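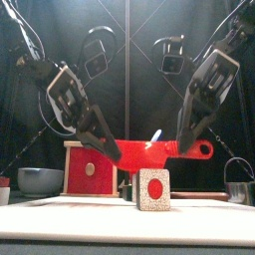

How long should a newly seasoned carbon steel pan rest between oven rounds?

Until it has cooled enough to hold with a bare hand, which in my kitchen takes about an hour with the oven door open.

Prev by Date | Next by Date | Prev by Thread | Next by Thread | List Home

From: Kaede Oda
To: Flaltbridge Cookware List
Date: Jun 29, 2024
Re: Sticky finish after seasoning

I put the short question and answer at the top because three people wrote to me off-list asking the same thing. The rest is for Elīna, whose message I have quoted in full so that the digest readers can follow.

Elīna Lūse wrote:

> Hello all,
>
> I bought a used Adlow skillet in November and finally got the old
> coating off it last week. It took two soaks in lye and a lot of
> scrubbing. The bare metal looked fine, with a little pitting near
> the rivets.
>
> I then did four rounds in the oven with flaxseed oil, following the
> sheet Petrauskas used to hand out at the shop. The result is brown,
> uneven and tacky to the touch. If I press a paper towel on it and
> pull it away, bits of the towel stay behind. There is also a patch
> near the pour spout where the finish came off in flakes the first
> time I fried an egg.
>
> My oven is old and the dial is not reliable. I set it as high as I
> thought was safe. Should I strip it and start over, or can this be
> saved? I would like to avoid the lye if I can.
>
> Elīna

Elīna, the tackiness and the flaking are two separate problems, so I will take them one at a time.

Tackiness is nearly always too much oil. The coat you want is so thin that the pan looks dry. Rub the oil in, then take a clean cloth and wipe as if you had put it on by mistake. Then wipe again with a second clean cloth. When I started out I skipped the second wipe and got the same brown gum you have.

A low oven makes it worse. Buy a cheap oven thermometer and hang it from the middle rack. I did this with my last oven and found it was running nearly 100 degrees under the dial. I had been blaming the oil for two years.

You can often save a tacky pan without stripping it. Put it back in upside down with no new oil, bake it for an hour at a true 450, and leave it to cool inside. Check it with the paper towel once it is cool. If it is still sticky, do it one more time. After that I would give up and strip it.

The flaking is the flaxseed. I know the Petrauskas sheet recommends it, and I know several people here swear by it. It makes a hard, handsome finish that photographs well and then chips. I switched to plain grapeseed oil and have stayed with it. Canola is fine too. I would not spend extra money on the Ekirora seasoning wax — I went through a tin of it and could not tell the difference from grapeseed.

For the patch by the spout, you do not need lye. Scrub that area with steel wool until no loose edges are left, wash it with dish soap, dry it on a low burner, and give it two thin coats of its own. It will be a different color from the rest for a while. That evens out with cooking.

The pitting near the rivets can be left alone. Just make sure it is dry before you oil, as water sits in those spots longer than you expect. I run mine on the burner for a few minutes after every wash for the same reason.

As for what to cook first, skip eggs. Fry onions or potatoes in more fat than you would normally use, for the first week or so. Stay away from tomatoes and wine until the surface is dark all over. I made a pan sauce too early on my own Adlow and had gray metal showing by the time I sat down to eat.

One more point on the lye, in case you do end up going back to it. Keep aluminum well away from it — lids and trays too. Wear the long gloves, and put the bucket somewhere it will not be knocked over.

I have the older version of the Petrauskas sheet somewhere, from before the flaxseed advice was added. It gives a different oven time and says to put foil on the lower rack. If anyone wants a copy, write to me directly, since the list strips attachments.

Let us know what the thermometer says.

Kaede

Prev by Date | Next by Date | Prev by Thread | Next by Thread | List Home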